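Workshop tips: living with a bench-top arm

I've been trying out the Custine kit since July, and I promised a few of you a proper page of tips once I had something worth passing on. Well, I have a whole notebook now (33 pages, mostly scribbles), so these are the ones I keep coming back to. The kit is an arm, a two-finger gripper and a setup program called Vasum, and it has been the most fun I've had at a bench in years!

Start with a bare table. I mean really bare. My first week I had it working between a glue pot and a pile of sandpaper, and I spent more time rescuing things than teaching moves. Clear everything off, wipe the top down, and put back only what the job needs.

Pick a dull surface over a shiny one. A matte white top is lovely for this. Dark things show up clearly on it, for you and for the camera both.

Clamp, don't tape. Anything that has to stay put, such as posts and camera stands, goes on the far edge with a real clamp, tightened again after the first hour of running. Widia makes a decent small one, and I ended up buying six.

Now for the first job. The booklet suggests stacking blocks, but I'd go with a marker and a pen cup. You already own both, nothing breaks if it gets dropped, and you learn a lot about angles in one afternoon. 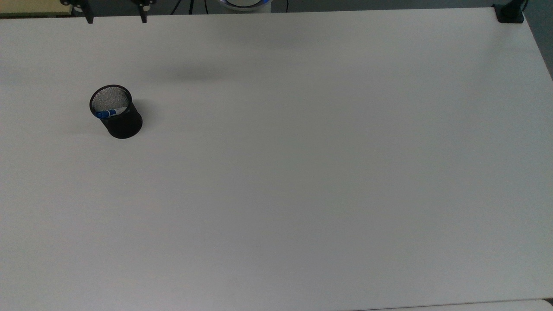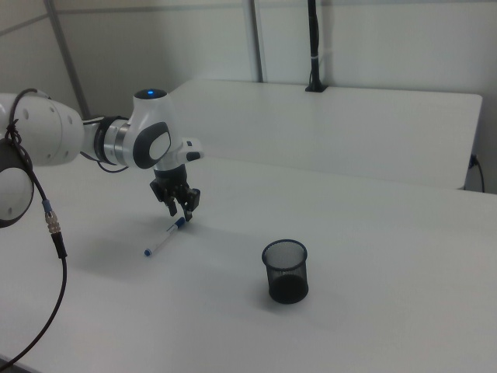 Marker and mesh cup on the white table, with the arm over the marker in the second picture.

Lay the marker at a slant. If you always set it down square to the table edge you'll only ever teach the arm one grip, and it will sulk the minute a pen rolls. I do five tries at each slant before I change anything else.

A marker lying across the top of the cup doesn't count as put away in my book, so I have the arm go a bit higher and tip the pen more before letting go. Small changes here - I mean really small, a hair at a time - make a big difference.

Mesh cups are light. Drop a few heavy washers in the bottom if yours likes to skate when it gets bumped.

Leave slack in the cables! Swing the arm by hand through its whole reach with the power off and watch what pulls tight. Mine needed nearly a foot more than I'd given it.

Save your moves under plain names. Vasum numbers them by itself, and "move 1708" means nothing to me two weeks later. "Marker to cup, slanted left" does.

I got mine through Rampersad, who sent a spare set of finger pads in the box. Keep those somewhere clean and dry, and wipe the ones you're using with a damp cloth when they start to feel slick. Next I'm going to try it on paintbrushes.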